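Journal > Study > Going Back

January 29, 2026
by Clémence Gautier

Placement test today. I am forty-six, I have raised two humans and done my own taxes since the nineties, and Geldale College would like to know whether I can add fractions.

The bridging program for adults wants everyone sorted into a level before enrolment closes. You make an account, you type in a key from a letter, and then you get a dashboard. Mine had one goal on it, Mathematics Readiness, at zero percent, in a colour I can only call disappointed. The key didn't work until I noticed that the letter O was a zero. I suspect that was the first question.

You need 500 out of 1000 to skip the lowest stream. I told Gilles I didn't care which stream I landed in and then studied every night from the middle of December, so he drew his own conclusions. Most of that went on percentages, with a detour into long division, which I did as a child by a method the study path doesn't recognize. It marks you on the answer only, but it shows you its own working afterwards, very patiently, like a man giving directions to someone who has lived on the street for years.

The test itself was fine until question 10, a thing about two trains. I had been warned about trains. I drew the trains. I gave one of them a little smokestack. Then I noticed the clock in the corner and had to guess, and I guessed the option that looked least like something a desperate person would pick.

After that it was graphs, and I like graphs. There was a bad stretch of algebra where I wrote x so many times it stopped being a letter. I also lost a good minute to a word problem about a bakery whose owner, on the evidence, should not be in business.
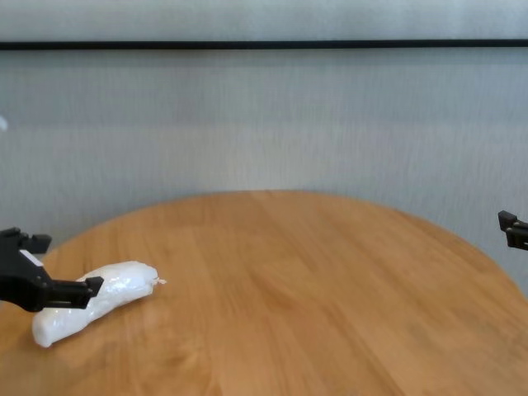 The result comes up straight away, with no pause to compose your face. 528. Middle stream, by the width of a smokestack. Gilles said well done and asked what the pass mark was, and I said it isn't a pass mark, it's a threshold, and he said right, and what was the threshold.

There's a follow-up call with an adviser, Huguette Besnard, whose email is signed with more qualifications than I have shoes. She wants me to "reflect on my learning goals" beforehand. My goal is to get into the practical nursing diploma before my knees go. I'll dress it up a bit.

Textbook list has arrived too – three books, one of them out of print, and a calculator that must be the exact model or they take it off you at the door. I have a calculator. It's solar and came from a bank. Must ask about that.

Comments

Inès Ferrand
I got 10 points under the line and did the lowest stream. Best teacher I had in the whole program, for what it's worth. Congratulations though!

Bautista Núñez
The trains are still in there?? I sat that thing years ago. They never do arrive.

Gilles
I stand by my question.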